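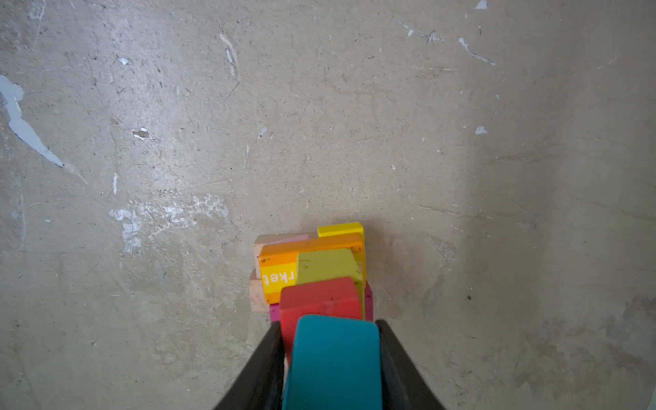 A two-fingered gripper holds a teal block over a concrete floor at Tastau's test hall.

The draft Prenine guideline for gripping robots runs to 142 pages, and 91 of them concern paperwork. Companies that follow it may print the word "assured" on their brochures. What they are assuring is harder to pin down.

Take the block test in section 3. An arm has to pick painted wooden blocks out of a pile, and the lab reports a success rate. The draft says nothing about worn paint, scuffed floors or the light in the room. It doesn't say who stacks the pile, either.

"You can pass by stacking it kindly," says Maya Chidiac, a test engineer at Tastau. She wants labs to publish every failed grasp along with the score.

Kiyoshi Hattori helped write the draft and thinks she is asking too much of small firms. A loose rule that people use, he argues, beats a strict one they ignore. Perhaps. But a buyer comparing two scores has no way to tell a hard pile from an easy one, and the draft lets the seller keep that to itself.

Comments close in May. So far 134 have come in, most of them about the logo.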